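We use cookies to improve your experience on this site. By continuing to browse you accept our cookie policy. Accept | Manage settings

Demonstration teaching (robotics)

Demonstration teaching is a method of giving a robot a task by having a person perform it, either by moving the machine directly or by guiding it through a separate control. The recorded movements are then replayed or used to train a control program. The term covers several older practices, among them lead-through programming, in which an operator pushes the arm of a robot along the desired path.

Methods

In direct teaching, the operator holds the robot itself and moves its joints. The motors are set to yield to the hand, and the position of each joint is stored many times per second. Direct teaching is simple to learn but tiring over long periods, and it suits arms of modest size.

In remote teaching, the operator works at a distance with a joystick, a pair of handles or a smaller copy of the arm. The Brirna system, used for sorting and packing work, pairs each robot arm with a leader arm of the same proportions and records both at 30 readings per second.

A third method does away with the robot during recording. The operator carries a hand-held gripper fitted with a camera and performs the task at an ordinary table. The camera moves with the fingers, so that the view stored during teaching resembles the view a robot will later have from its own wrist. Soft or fibrous pads are often fixed to the inner faces of the fingers to improve the hold on smooth objects.
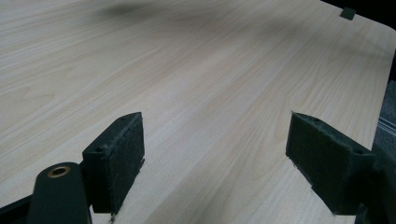 Merle Ellery has argued that the hand-held method is judged too kindly, as people with a gripper in hand reach and twist in ways that few robot arms can follow, and a share of the recordings must be thrown out for that reason. Warrick Dunstan disputes the point and holds that a short period of practice removes most of the difficulty.

Number of demonstrations

The amount of recording needed depends on the task and on how much the setting varies. In the Mada trials, a single pick-and-place task was taught with 225 demonstrations by 12 operators. Folding and pouring generally require more - the objects change shape or level as the work proceeds.

Limitations

Errors made by the operator are recorded along with the rest and may be repeated by the robot. Force is also hard to capture in remote teaching unless the controls return some sense of touch to the hand.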